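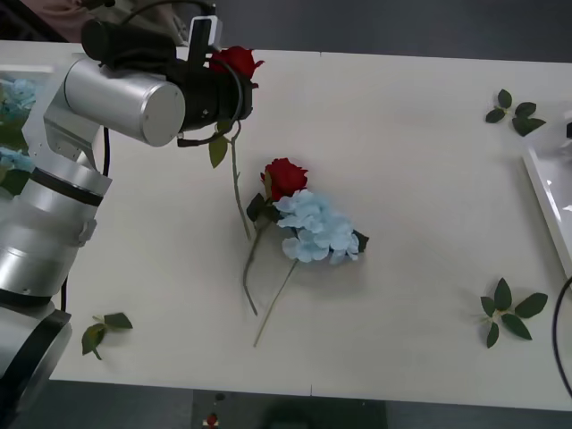
Prendedar Equipment Plan

README, updated 2019-05-21
Maintained by Nayeli Manríquez

We're growing from one arm station to 4, and I can't wait! This folder holds the budget and order list for the flower handling work.

Files
budget.csv: one row per item, with quote and lead time in weeks
orders.csv: what Bernice Nartey has placed so far
spares.txt: gripper pads, cables, artificial stems

Notes
Kasten quoted 8 weeks on arms, Zhuravel 23 on the same spec. Go with Kasten.
Order extra roses early, they sell out by December.
Tables are still unpriced. Send quotes to Bernice.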